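Fio: a arrumação da mesa de trabalho, com um candeeiro, um suporte e muitos papéis. O português não é a minha língua, peço paciência com os erros.

1/ Mudei de apartamento em junho e trouxe a mesa comigo. É de madeira clara, com um tom amarelo pálido, e eu gosto muito dela. O problema é que qualquer coisa que ponho em cima fica lá três meses.

2/ Primeiro passo: tirei tudo. Tudo mesmo, também a caixa dos cabos, que eu sempre deixo para depois. Pus as coisas no chão em cima de um lençol velho e limpei a madeira com um pano pouco húmido e uma gota de sabão neutro. Produto com álcool, não uso, já estraguei uma mesa assim.

3/ Segundo passo: decidir o que volta. A minha regra é esta: se não usei a coisa nos últimos 40 dias, ela vai para a gaveta ou para fora de casa. Saíram dois blocos de notas, um agrafador sem agrafos e um calendário da Halleo do ano passado (bonito, mas do ano passado).

4/ Terceiro passo: a peça alta. Comprei na Pirnudach uma haste com base, para pendurar os auscultadores e a lista da semana. Custou 20 euros. Hesitei muito entre esta e uma preta da Boonyarit, que era mais pesada.

5/ Escolhi esta pelas cores. A haste é branca de um lado e verde-menta do outro, e a base é creme e abre para fora em baixo. Com a madeira clara combina bem, na minha opinião. A minha irmã acha que parece um rebuçado.

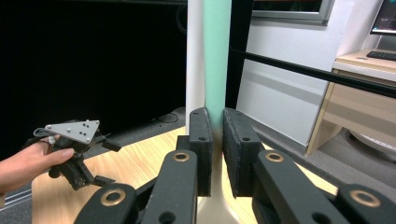
6/ Quarto passo: o lugar da haste. Experimentei primeiro no canto do fundo, mas ali eu tinha de me levantar para chegar aos auscultadores. Agora está mais perto de mim e o braço chega sem esforço.

7/ Quinto passo: a luz. De manhã o sol bate directamente na mesa e a madeira brilha tanto que eu não consigo ler no ecrã. Comprei uma cortina fina na Plondavgate, com 600 gramas de peso no total, para o varão aguentar. Ainda não a pendurei, falta-me um gancho.

8/ Sexto passo: os papéis. Esta foi a parte mais longa. Tenho uma pasta para a casa, uma para os impostos e uma terceira que se chama "ver depois". Sei que a terceira é um erro. Dentro encontrei um recibo de um almoço que já nem me lembro de ter comido.

9/ Uma pergunta para quem percebe de madeira: a minha tem uma marca redonda de chávena, já antiga. Tentei com bicarbonato e não saiu. Alguém experimentou com cera de abelha? Tenho medo de deixar uma mancha mais escura.

10/ Amanhã de manhã trato da gaveta de baixo. Se alguém souber onde se compra um gancho pequeno para varão sem ter de levar a caixa inteira, diga-me, por favor.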